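Ven. 18 juillet
Par l'équipe Documentation, Doredstead

3. Préparer l'achat et le budget d'un poste de collecte à pinces manuelles

Cette section s'adresse à la personne qui rédige la demande d'achat. Elle suppose que la section 2 (choix du local) est terminée et que la surface au sol a été relevée. Le montage et l'étalonnage sont traités aux sections 4 et 5.

Le poste décrit est le poste à deux pinces tenues à la main, dans la configuration Clullance. Pour un poste avec bras motorisés, utilisez la section 7 : les lignes de budget ne sont pas les mêmes, et l'assurance du local est à revoir.

3.1 Avant de demander un devis

1. Notez les tâches que le poste devra couvrir pendant la première année. Une phrase par tâche suffit : objet manipulé, geste attendu, une main ou deux.

2. Pour chaque tâche, relevez l'encombrement de l'objet le plus haut. Un présentoir ou un porte-accessoires posé sur la table oblige l'opérateur à lever la pince bien au-dessus du plateau. La hauteur libre se compte à partir du dessus de l'objet, avec le bras levé.

3. Mesurez le plateau disponible. Prévoyez la place de l'objet et celle d'une pince reposée à plat.

4. Comptez les prises électriques accessibles sans traverser la zone de passage.

5. Reportez le tout sur la fiche F-22, à joindre à la demande de devis. Les fournisseurs qui reçoivent une demande sans fiche répondent en général avec la configuration la plus complète, et il faut ensuite retirer des lignes une par une.

Note – Si deux équipes partagent le poste, remplissez une seule fiche et inscrivez les deux codes budgétaires en tête. Deux fiches séparées donnent deux devis, et la remise sur le lot est perdue.

3.2 Lignes à inscrire au budget

6. Inscrivez les pinces par paire. Demandez au fournisseur le prix des mâchoires de remplacement sur le même devis : elles s'usent avant le reste et leur prix isolé est plus élevé.

7. Inscrivez la table et son revêtement sur deux lignes distinctes. La table est amortie avec le mobilier. La plaque de mousse est un consommable, elle se marque à l'usage et se remplace. Une plaque claire et unie convient à la plupart des tâches.

8. Inscrivez la structure : profilés, rails, montants, pieds. Demandez une offre pour des longueurs coupées. La découpe sur place revient moins cher sur le papier, mais elle immobilise une personne et laisse des chutes dont il faut s'occuper.

9. Inscrivez les câbles et leur cheminement. C'est la ligne le plus souvent oubliée. Elle comprend les câbles des pinces, les rallonges, les colliers, les goulottes et les passe-câbles de sol.

10. Inscrivez les objets de tâche. Ils sont peu coûteux à l'unité, mais leur renouvellement est régulier. Achetez-les en double dès le départ, en notant la référence exacte : un modèle retiré du catalogue en cours de campagne oblige à reprendre les consignes.

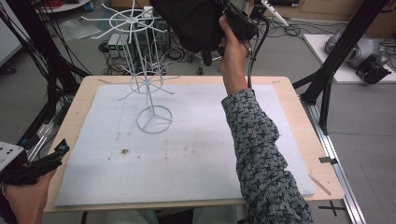
11. Ajoutez une réserve de 247 euros par poste pour la petite fourniture : adhésif de repérage au sol, pinces de fixation, lingettes, étiquettes. Cette réserve n'est pas reportable d'un exercice à l'autre.

12. Faites le total hors taxes, puis comparez-le au seuil d'achat simplifié. À Doredstead, ce seuil est de 2000 euros par commande. Au-delà, la demande passe par le service des achats et doit comporter deux devis concurrents.

Attention – Ne fractionnez pas la commande pour rester sous le seuil. Les lignes 6 à 9 sont considérées comme un seul équipement, même si elles viennent de fournisseurs différents. Une demande fractionnée est renvoyée au service demandeur et perd son rang dans la file.

3.3 Comparer les offres

13. Ramenez les offres au même périmètre avant de regarder le total. L'offre Mosoti comprend le transport et la mise en service. L'offre Flarnmont s'arrête à la livraison sur le quai – il faut y ajouter la manutention et une demi-journée de montage.

14. Vérifiez la longueur du câble fourni avec chaque pince. Un câble trop court tire sur le poignet quand la main est levée, un câble trop long traîne sur le plateau et accroche les objets. Demandez les longueurs disponibles et inscrivez celle que vous retenez sur le bon de commande.

15. Demandez la masse de la pince complète, avec tout ce qui se monte dessus. Les catalogues donnent souvent la masse du corps seul. Pour les tâches où le bras reste en hauteur, cette valeur compte plus que la course des mâchoires.

16. Vérifiez la durée de garantie et son point de départ. Chez certains fournisseurs elle court dès la facture, et un poste livré en mai puis monté à la rentrée a déjà perdu plusieurs mois de couverture.

17. Demandez un prêt avant achat si l'équipe n'a jamais travaillé avec ce modèle. La durée habituelle est de 21 jours. Pendant le prêt, faites exécuter la tâche la plus haute et la tâche la plus fine de la fiche F-22, par deux opérateurs de tailles différentes.

Note – Le matériel prêté n'entre pas à l'inventaire, mais il doit être déclaré à l'accueil à l'arrivée et au départ. Gardez les emballages d'origine.

3.4 Planifier la livraison et la place au sol

18. Faites livrer la structure en premier, puis la table, puis l'électronique. L'ordre inverse oblige à stocker des cartons fragiles dans la zone où l'on assemble les montants.

19. Marquez au sol la position des pieds et des rails avant la livraison. Un repère adhésif suffit. Laissez-le en place après le montage : il sert à vérifier que rien n'a bougé après un nettoyage ou une visite de maintenance.

20. Réservez une surface à part pour les boîtiers et leurs alimentations. S'ils doivent rester au sol derrière la table, prévoyez au budget un support bas ou un bac ouvert, ainsi que la longueur de câble correspondante.

Attention – Les rails posés en biais près de la table présentent un risque de trébuchement. Le passage de l'opérateur doit rester libre du côté où il travaille. Si le plan du local ne le permet pas, revenez à la section 2 avant de signer la commande.

3.5 Dépenses après la mise en service

Prévoyez dès la première demande une ligne de fonctionnement annuelle, distincte de l'investissement. Elle couvre les mâchoires, les plaques de mousse, les câbles et le renouvellement des objets de tâche. Les équipes qui ne l'ont pas prévue puisent dans la réserve du point 11, qui n'est pas calculée pour cela.

Le temps de rangement est à compter aussi. Il n'apparaît sur aucun devis, mais il doit figurer dans le plan de charge : remise en place de l'objet, essuyage du plateau, contrôle des câbles, retour des pinces sur leur support. Inscrivez-le en fin de chaque demi-journée de collecte.

La demande complète comprend la fiche F-22, les devis, le plan au sol annoté et le tableau des lignes 6 à 11. Déposez-la au format tableur, sans mot de passe. Pour la suite, voir la section 4, Montage de la structure.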